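Posted 08/07/2019 in Accounting Exams & Training

**Study leave and resits: who carries the cost?**

Femke De Bruijn

I keep the training ledger for a finance team at Hedlund. We have a trainee sitting a financial reporting paper for the second time. The first attempt was funded in full: exam fee, tuition, and 5 days of paid study leave. The agreement says the firm covers "one attempt per paper" and is silent on leave for resits. Payroll wants to book the resit days as annual leave. The trainee says study leave attaches to the paper, so unused days carry over. She has 2 days left from the first sitting. Which reading is normal, and do I accrue anything at month end?
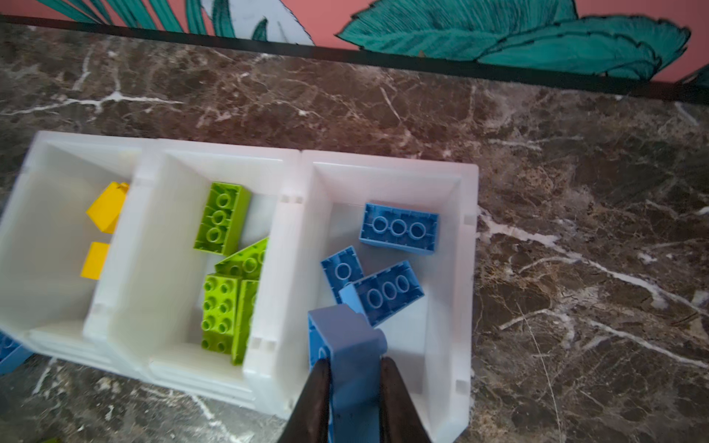
Hakim Liew says the wording decides it, and "one attempt per paper" limits the fee only. If leave is set out in a separate clause with no mention of attempts, the unused days stay available until the paper is passed or the agreement ends. Check three things in the text:

- whether leave is granted per paper, per sitting or per year
- whether there is an expiry date
- whether the clawback clause lists leave as a recoverable cost

On the accrual: if the days carry over and are paid, treat them the same way you treat carried-over vacation. With 2 days for one trainee it will fall under any sensible threshold, but write down why you left it out. At Ferkier we had 11 trainees on the same wording, and the balance did get booked.

Don't let payroll recode the days until HR has answered in writing. Reversing a leave entry after the July close takes longer than holding it.
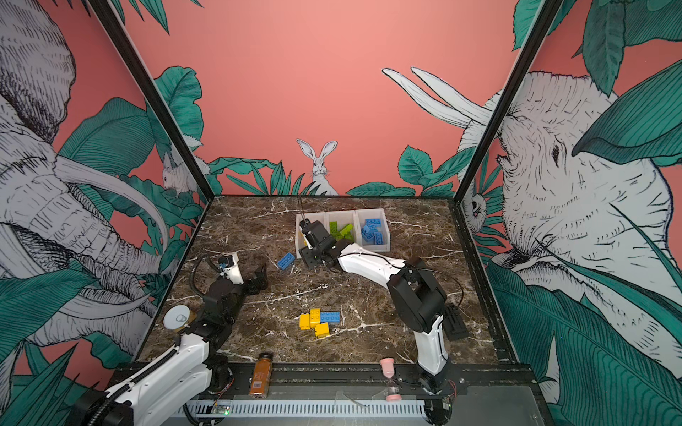
*Flidlow Training Notes, no. 32*

The issue cited above has a sample clause for resits. It grants leave per sitting and halves it for the second one. Fine for new agreements, no help with one already signed.

**plodel_user**

we just gave people the day of the exam and the day before, resit or not. never had an accrual. ask your manager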